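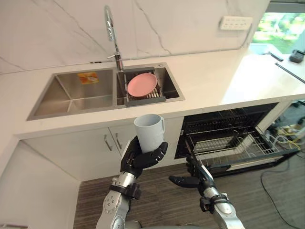

Mofokeng asked whether the dish area could be signed off on the strength of the last visit, with only the plumbing looked at again. It could not. All items were repeated.

KITCHEN INSPECTION - SINK, COUNTER AND DISHWASHER
Site: Nirkumo, Zinville, unit 32
Date: 1/27/24

1. Sink basins, stainless, double
Pass. Orange and white sticker still on back wall of left basin. Remove before handover.

2. Rack insert, right basin
Pass. Slotted bars intact. Plates to be stood upright or laid flat, not leaned.

3. Faucet
Pass with comment. Gooseneck swings freely to both basins. Lever slightly stiff at the hot end - recheck next visit.

4. Outlet on backsplash
Pass. Cover plate tight, GFCI trips and resets on test button.

5. Far counter by window
Comment. Object resembling a small appliance and loose black items to be stored away from the sink when not in use.

6. Base cabinets
Pass. Bar handles secure. No staining on cabinet floor under trap.

7. Dishwasher, supply and drain
Fail. Drain hose has no high loop. Brallel to refit and secure to underside of counter. Supply valve closes fully.

8. Dishwasher, loading
Pass. Mugs go in upside down on the upper rack. Knives point down. Door to be shut between loads - open door is a trip hazard.

9. Floor in front of dishwasher
Pass. Dry at time of check.

Open items: 3 (lines 1, 3, 7). Line 7 to be closed before next use of the machine.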